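The Zekidstead Books: Frequently Asked Questions

Page last updated Sat 15 May

I get many of the same emails, so the answers are collected on this page. Please look through it before you write. There are no major spoilers below, except in the one section marked for them.

THE SERIES

What are the Zekidstead books?

They are contemporary fantasy novels set in Zekidstead, a river town where the dead are allowed to stay on as long as they keep paying rent. The main character, a rent collector, is alive for all of the first book and most of the second. There is some romance and a fair amount of paperwork. Shelving varies. I have seen the books under fantasy, mystery and paranormal romance, and I don't mind any of the three.

How many books are there?

Three novels so far. A fourth is written and comes out in October. There is also a short novella that takes place between the first and second books.

What order should I read them in?

Publication order is best:

The Quiet Ledger
A Tenant of Salt
Notice to Quit
The Ferry Clause (October)

The novella, Low Water, can be read any time after The Quiet Ledger. It follows the ferry pilot and doesn't change anything in the main story. If you skip it you will miss how the pilot lost the lantern, but the third book gives you enough to get by.

Can I start with the second book?

You can. A Tenant of Salt opens with a new case and explains the rent rules again in the first chapter. The relationship between the collector and the magistrate will make less sense, and you will already know who was lying in book one.

Is the series finished after book four?

No. The Ferry Clause closes the story of the river court. There will be at least one more book in Zekidstead after that, with a different narrator. I haven't started it and don't have a title.

Is Zekidstead a real place?

No. The street plan is partly taken from Millbridge, where I lived while I was writing the first book. The steps down to the water and the covered market are both from there. The courthouse is made up.

How do you pronounce it?

ZEK-id-sted. The audiobook says it correctly after chapter two. Chapter one was recorded before anyone asked me, and it was too late to change it.

What age are the books suitable for?

They are written for adults. There is moderate violence, some swearing and no explicit sex. Older teenagers read them, and I have no objection. Parents may want to know that A Tenant of Salt has a drowning in the opening chapter and that Notice to Quit includes the death of a dog. The dog stays on afterward, under the usual terms.

WRITING

How long does a book take you?

The first took years, in evenings and on weekends. Now it's closer to a year for a draft and another several months for edits.

Do you outline?

I write a list of chapters with one line for each. The list is usually wrong by the middle of the book, and then I write a new list. I keep the old ones in a folder and never open it.

How much of a room do you describe? 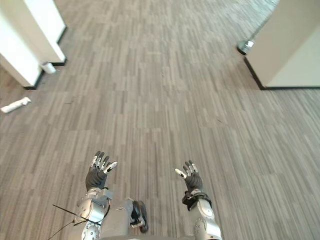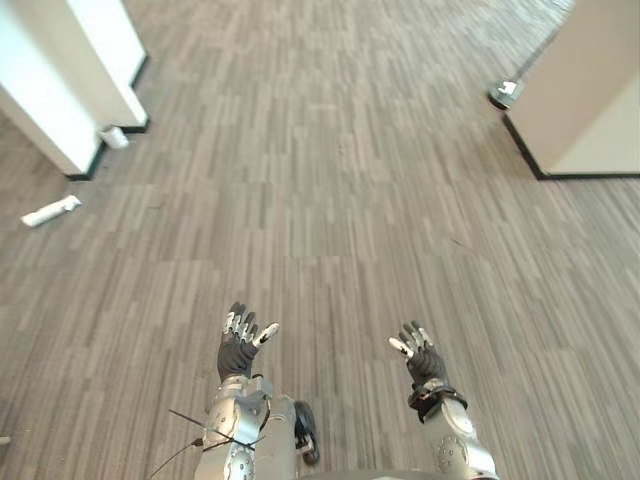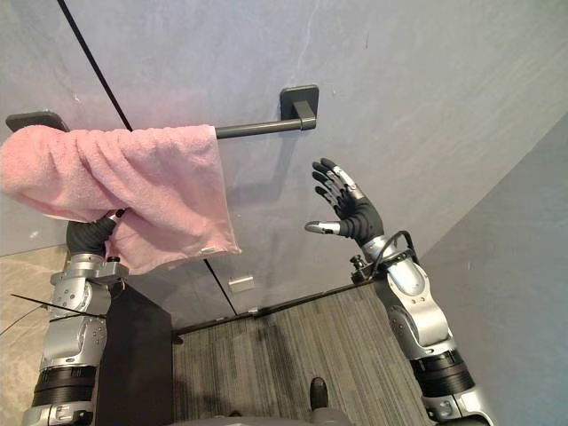
Less than I used to. Early drafts of The Quiet Ledger had a full page on every room the collector walked into, and my editor cut nearly all of it. What I try to do now is pick one thing a person would notice on the way in and leave the rest to the reader. Take the last picture. If I were writing that wall, I would give you the pink towel over the dark bar, and possibly the small white tag near its corner, and then get on with the conversation. The tag would only stay if somebody was going to read it later. Large plain surfaces get half a sentence at most. The exception is the river court, which changes shape between visits, so it has to be described each time or the reader can't tell.

Do you base characters on real people?

No. A few have habits I have borrowed from strangers on trains. The magistrate's way of folding receipts is mine.

Why is the first book in first person and the others in third?

I wrote The Quiet Ledger before I knew there would be a second book. Once the story needed things to happen where the collector wasn't present, first person stopped working. I thought about rewriting book one to match and decided against it.

Will you read my manuscript?

I can't. I don't read unpublished work by anyone outside my own writing group, and attachments are deleted unopened. This includes short stories and sample chapters. It also includes ideas for Zekidstead plots — please don't send these, even as a gift.

Is fan fiction allowed?

Yes, as long as it isn't sold. I won't read it, for the same reason I don't read plot ideas, so please don't send me links. Fan art is different. I am happy to see it, and I may ask if I can show it on the site.

BUYING THE BOOKS

Who publishes them?

Herncombe publishes the paperbacks and ebooks. Bilgin produces the audiobooks. They are separate companies, so a question for one can't be answered by the other.

Is there a hardcover?

There was one hardcover printing of The Quiet Ledger, limited to 2340 copies. It is sold out and there are no plans to repeat it. Copies come up secondhand. A genuine one has a green ribbon marker and a map of the lower town inside the back cover. The map is not in the paperback, but you can download it from the Extras page.

Can I get a signed copy?

Yes, through the shop page. I sign stock at the start of each month, so an order placed just after that can wait several weeks. If you want a name written in the book, put it in the order notes exactly as you want it spelled. I can't accept a return on a book with a name in it.

My ebook is missing the last chapter. What do I do?

This affected an early file of Notice to Quit. The book should end with a chapter called "Receipts." If yours stops when the bell rings, delete the book from your device and download it again from the store where you bought it. If that doesn't help, write to Herncombe with your proof of purchase. Reading the page numbers out to me will not help either of us, as they are different on every device.

Are the audiobooks available from libraries?

The first two are. Notice to Quit will be added later this year. If your library doesn't have them, most have a form for requesting a title, and requests do get looked at.

Have the books been translated?

Not yet. The rights are available, and inquiries should go to Herncombe.

Is there going to be a TV series?

No. If that changes, it will be announced in the newsletter before it appears anywhere else.

SPOILERS: STOP HERE IF YOU HAVEN'T READ BOOK THREE

Is the magistrate really gone?

The magistrate's lease was ended by the court at the close of Notice to Quit. You have read the same page I wrote, and I would look again at who signed it.

Why didn't the collector just use the lantern?

The lantern only works for a person with no debt outstanding. The collector took on the ferry pilot's arrears in chapter nine. I agree it goes by quickly.

Who was in the upstairs room?

Book four.

NEWSLETTER AND CONTACT

How often does the newsletter go out?

Four times a year, with an extra one when a book is released. New subscribers get a link to a short Zekidstead story that isn't sold anywhere. If the link doesn't arrive, check your spam folder first.

How do I unsubscribe?

Use the link at the bottom of any newsletter. It takes effect right away. Replying with the word "unsubscribe" doesn't do anything except reach me, and then I have to do it by hand.

Do you answer email?

I read all of it. Replies can take up to 90 days, and longer when I'm close to a deadline. Questions that are answered on this page may not get a separate reply.

Will you speak to my book club?

By video call, yes, if your group has read at least one of the novels. Use the contact form and give me two possible evenings and your time zone. There is no charge. A set of discussion questions for each book is on the Extras page, and you're welcome to print them.

I found a typo. Do you want to know?

Yes, please. Send the title, the format and the full sentence it appears in. "Feary pilot" on the dedication page of Low Water has already been reported many times and is corrected in the current file.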